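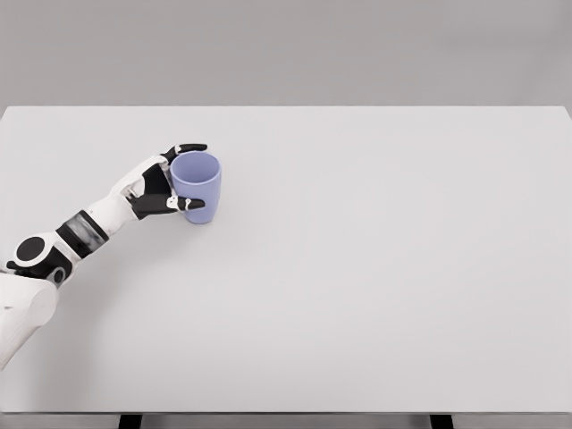
A pale lavender-blue cup in the grip of a robotic arm. Rendering.

Price tracker Avness drops its "lowest ever" badge, sort of

Mar 9, 2020

Avness, the price-tracking site that tells shoppers whether a pair of leggings or a blender is cheaper today than it was last month, says it will stop putting its green "lowest ever" badge on products it has followed for less than 120 days. The change applies to all categories, clothing included, and covers both the website and the browser add-on.

The company presents this as a gift to its users. Read the notice it posted and it looks more like a repair job, and a partial one.

Until now, a product could earn the badge after four days of tracking. If a kurta was listed at one price on the day Avness first looked, and the price slipped by a small amount before the week was out, the page would announce that it had reached an all-time low. In the narrowest sense that was true. It was the lowest price Avness had ever seen, for an item it had barely met.

Shoppers have complained about this for a good while. The complaints got louder in December, when a number of winter jackets sold by the clothing label Gritorstead carried the badge during the holiday sales. Several of those jackets had been sold for less the previous spring under different listing numbers. Each new listing started with an empty history, so each one got to claim a record.

Gritorstead told us it creates new listings when a fabric, a supplier or a size range changes, and that it has never done so to wipe out an old price. It would not say what had changed on the jackets in question. We looked at the product text for two of them and the wording was the same in both seasons, down to a misspelling of "polyester."

Bernardo Quintela, who runs product at Avness, answered our questions by email. "We always showed what our data showed," he wrote. "Some people took the badge to mean more than it did, and we want to be clearer." Asked what people were supposed to take "lowest ever" to mean, he said the phrase was "an industry term."

It may be. Birnano, the other tracker many bargain hunters use, has a similar label, though it prints the number of days tracked directly underneath. Avness has that number too. It sits in a gray line at the bottom of the chart, and on a phone you have to tap twice to reach it.

What changes

Under the new rule, a product with less than 120 days of history will show a plain note saying "new to tracking." After that it can earn the green badge if its price is at or below every earlier price on file. Alerts will keep working from the first day, so anyone waiting for a certain price can still ask for an email when it arrives.

There will also be a second badge, in yellow, reading "30-day low." This one will be open to any product followed for 30 days or more, whatever it cost before that. A shirt that was cheap last fall, doubled in price over the winter and came down a little last week could wear it.

That is worth thinking about for a minute. The green badge will become harder to get, and a new one that is much easier to get will appear in the same corner of the page, in the same shape, at the same size. Avness earns a commission when someone clicks through to a store and buys. By its own account, pages with a badge get more clicks than pages without one. Quintela would not share figures and said the yellow badge was "requested by users." He did not say how many.

What doesn't

The problem of the fresh listing is still there. If a seller takes down a product and puts up the same thing under a new number, Avness treats it as a stranger. The wait is longer now, but once the new listing has been up long enough, the badge is back in play and the older, lower price is out of sight. A seller with patience and a calendar could manage that without much trouble.

Quintela said the company is "looking at" ways to link old and new listings. He gave no date. Birnano says it links listings by photo and title, though we found pairs it had missed, so this may really be hard to do well. It would be easier to take that on faith if Avness had said so in its notice, which does not mention relisting at all.

Shipping is also left out. Avness records the listed price only. A store can cut the price of a dress and raise delivery by the same amount, and the chart will show a drop. Coupons work the other way around: a discount applied in the cart never makes it into the history, so a real low can go unrecorded. The help page does mention coupons — in the last paragraph.

Then there is the matter of the "regular price," the crossed-out number shown beside the current one. Avness copies this from the store. It does not check whether anyone was ever charged it. We asked if it would start to, given that it holds the very records needed to do so. Quintela said that regular prices are "the responsibility of the retailer."

How the stores see it

Mäkelä, a mid-size online shop selling clothing and kitchenware, was one of the few sellers willing to comment. A spokesperson said the store welcomed the change and had "nothing to fear from a longer price history." Its own site currently shows a countdown clock on the page for a set of cotton leggings. We watched the clock run to zero. It started again, and the price stayed where it was.

The store later said the clock refers to "the current promotional window" and that windows can be renewed.

None of this makes price trackers useless. A chart that goes back two years is a good thing to have in front of you before you spend money, and Avness has plenty of those. The charts are the honest part of the site. The trouble has mostly been with the cheerful colored labels stuck on top of them, and the company has just added another.

The new rule takes effect later this month for the website, with the browser add-on to follow. Badges already awarded to products with short histories will be removed "in stages," according to the notice, with the most popular items done last. Avness says that order is for technical reasons.

In the meantime, shoppers can check a badge by opening the full chart and looking at where the line begins. If it starts a few weeks ago, the label says very little. It also helps to search the product name without the color or size, which will often turn up an earlier listing with its own chart. We tried this with 100 badged items of clothing and found older listings for 30 of them. Not every one of those had been cheaper, but enough had that we would not buy on the strength of the badge alone.

Avness was sent that list before publication. It thanked us and said it would pass the items along to the team.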